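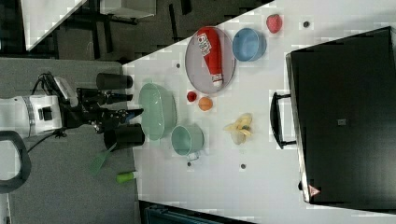

Hilo planner gallery: release 41
By Hanane Bensaid
Oct 16, 2024
Print this page | E-mail this page

Release 41 teaches Hilo to replan in mid-reach, a skill toddlers pick up without a changelog. Pictures from the bench, with notes.

1. Approach poses
The gripper points at the small green bowl with the banana in it. Hilo scored 459 candidate paths for this one – and liked 2.
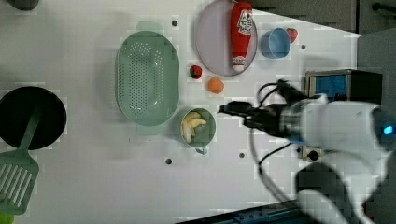 2. Object labels
Perception still files anything round under "bowl," with great confidence.

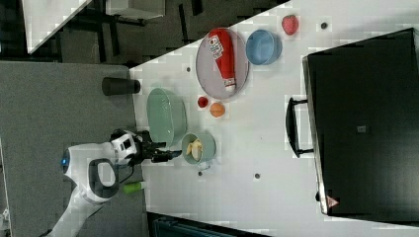
Collision padding is now set per object, at 10 mm by default. I gave the ketchup bottle on its plate a bit more, out of respect.

Recent items
Prulader log viewer, first look
Moving Fudomov configs to Virk
Why the planner hates corners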